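Wullside upholsterer keeps the old shop going

Arsen Yatsenko starts work at 6 am, before the street outside gets noisy. His shop in Wullside sells cushions, curtains and re-covered chairs, and he has run it since he bought the lease from his old boss.
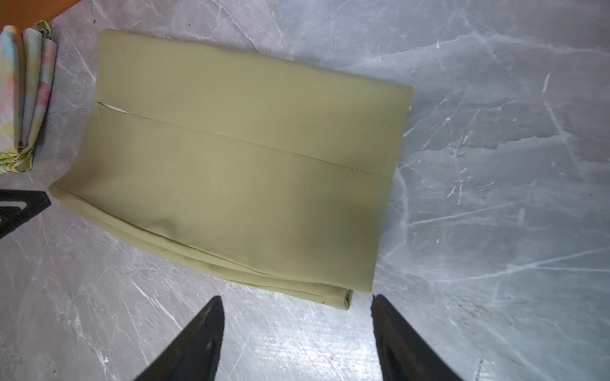 The building dates from 1869 and was a grain store first. Yatsenko likes the thick walls in summer and complains about them from June to August. "You can't hang a shelf without hiring a bigger drill," he says. "I've still got two boxes of stock on the floor from when I moved in."

He learned to sew from his aunt, who took in alterations at home, and was apprenticed at Stetsiuk, a furniture workshop in the next suburb, when he was 17. The first year was mostly pulling staples out of dining chairs. "I thought I'd be cutting leather by Christmas. I was sweeping up by Christmas."

Most of his income now comes from small jobs. A standard cushion cover costs $30 if the customer brings the fabric. He puts in a flap closure unless someone asks for a zip, and charges extra for piping. Armchairs take longer and he quotes each one after he has seen it. He won't quote from a phone call any more.

His largest order came from Vivama, a small hotel group, which wanted 200 covers in the same colour before December. He finished 117 of them on his own and then rang a former workmate from Stetsiuk to help with the rest. "I should've rung her at the start. I was too proud, and my back was no good for a month."

Fabric is the hard part. He used to buy most of his linen through Olatport, but the wholesaler dropped several of the colours his regulars wanted. He now orders from three suppliers and keeps an offcut of everything in a filing cabinet, labelled by hand.

He has been asked to teach evening classes and hasn't made up his mind. The front room would fit four machines if he moved the cutting table, and the wiring needs looking at first. An electrician is coming next month to give him a price.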